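Robots That Handle Soft Things
Week 3 handout: learning to flatten cloth from demonstrations

Read this before the practical. It covers the same ground as the lecture, minus the part where the projector gave up.

1. Why cloth is a nuisance

Give a robot a mug and you can write down where it is with six numbers. Give it a tea towel and you can go on writing numbers until the building closes. Every fold hides some of the cloth from the camera, and the part you would like to grab is usually in there. Cloth also changes shape while you are deciding what to do about it.

For years the standard answer was to find a corner, find another corner, and pull. This is a good plan when there are corners to be seen. We will come back to it, as it makes a respectable baseline and beats several things with longer names.

2. The method

The system we use is called Arboleda. It is imitation learning with action chunks. A person drives the two arms through the task many times, we record what the cameras saw and where the joints went, and a network is trained to predict the next short run of joint positions from the current pictures. The robot plays part of that run, looks again, and predicts afresh.

Points to have straight for the practical:

- The network predicts joint targets for both arms together. There is no separate module deciding which arm goes first. If the arms take turns nicely, they picked that up from the demonstrations.
- Longer chunks give smoother motion and slower reactions. Shorter chunks give you the reverse, plus a certain amount of dithering.
- Overlapping predictions are averaged. Averaging "go left of the fold" with "go right of the fold" sends the gripper straight into the fold. Several of you will rediscover this.

3. The data

The training set, Cokmont, has 535 demonstrations of a single task: take a crumpled piece of cloth, spread it out, and stop. Another 191 were recorded and set aside for testing. Please leave them set aside. Last October a group trained on the lot and got a splendid result, which we all enjoyed until we looked at the file list.

Demonstrations vary a good deal. Some are quick and tidy. In others the operator misses the cloth, has another go, and carries on. We kept those. A network that has only ever seen perfect grasps has no idea what to do after a bad one, and it will have plenty of bad ones.

We did throw out recordings where the operator paused for a long time. A pause teaches the network that doing nothing is a reasonable choice in that position, and it takes to the idea with enthusiasm.

4. Two grippers close together

Much of the trouble comes when both grippers work on the same small patch of cloth. Each blocks the camera's view of the other, and both block the view of the fabric. From one fixed camera it can be hard to say which fingers are holding what, or whether they are holding anything.

There are three usual remedies: add more cameras, use the motor currents as a rough sense of touch, or keep the grippers apart by rule. The last is cheap and safe, and it rules out passing an edge from one hand to the other, a move people use all the time when folding sheets. We don't use it in Arboleda. We limit the closing speed and accept the odd click.

5. Scoring

Luraseck, our scoring script, compares the visible area of the cloth at the end of a trial with its area when fully flat. That gives a number between zero and one, and numbers of that kind are very soothing. Be a little suspicious of it. A cloth can score well with one side bunched up if the rest is spread, and a gripper left hovering over the fabric lowers the score for no fault of the fabric's. Read the score alongside the final picture, every time.

Training runs for 3,010 steps in the practical version, enough to see the loss fall and well short of enough to get good behaviour. The full checkpoint is in the Zivomwood folder. Use that one for your trials.

6. For your write-up (due 7th May)

Compare two chunk lengths on the same starting shapes. Report every trial, including the ones you would rather forget. Pick one failure and explain where it began, usually a good while before it became obvious. Say what a simple corner-and-pull method would have done from the same start.

Patterned cloth deserves a paragraph of its own. A busy print can look like wrinkles and wrinkles can look like print. Look at the figure and decide which edges you would trust.

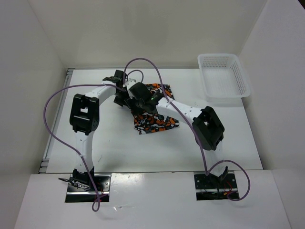 Figure 1. Both grippers at the left side of a patterned cloth, with wrinkles across its lower half.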